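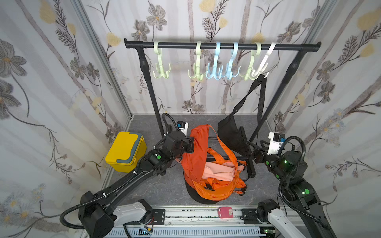
How do I get a musty smell out of a secondhand bag and scarves?

Asked by Yamuna Bhat, 2023-01-24
Viewed 331 times

Hi all, I'm hoping somebody with more patience than me can help. In October I picked up a box of scarves and a couple of small bags from an estate sale out past Konduvside. Lovely things, and I paid 31 dollars for the lot, so I was very pleased with myself until I got home and opened the box in a warm kitchen. Oh my. It's that old basement smell, a bit like wet cardboard.

So far I've washed the cotton scarves twice (regular detergent, warm water) and they're better but still there's a whiff when you put your nose right in. The silk ones I'm scared to touch. The bags have a fabric lining that doesn't pull out. I tried a scented spray on one and now it smells like a basement with lavender in it.

Is there anything that really works, or do I give up and pass them along?

2 answers

Widad Khoury
I went through this with my aunt's things, so you have my sympathy! Please don't give up yet.

For the cottons, skip the detergent next time. Soak them in cool water with a cup of plain white vinegar for an hour, rinse well, and then dry them outside if you get any kind of dry day. Moving air did more for mine than any product. If you have to dry indoors, hang them with space between them and point a fan their way. Mine sat bunched up on one hook the first time and I had to start all over.

Silk I would only air out, for a week or even two, out of direct sun. If there's still a smell after that, take them to a cleaner you trust and tell them it's mustiness, so they don't just press them and hand them back.

For the bags, empty every pocket (I found a very old peppermint in one), shake them out, and vacuum the lining with the little brush. Then put an open dish of baking soda inside a big lidded tub and set the bags in beside it, unzipped. Leave it for several days, change the baking soda, and do it again. It's slow, I know. I nearly quit after the first round.

And check for actual mold spots before any of this goes in your closet with your good coats.

Nizar Matar
vinegar works. newspaper stuffed in the bags too, swap it every day or so. don't use the dryer on anything that still smells, I did that with a jacket and it seemed to set it in for good

Comment from Yamuna Bhat
Thank you both so much! The cottons are soaking as I type, and the bags are in a tub in the hallway. No mold spots that I can find, even with a flashlight. Widad, did you rinse in cool water as well or warm?

Comment from Widad Khoury
Cool all the way through, dear. Two rinses if you can still smell the vinegar.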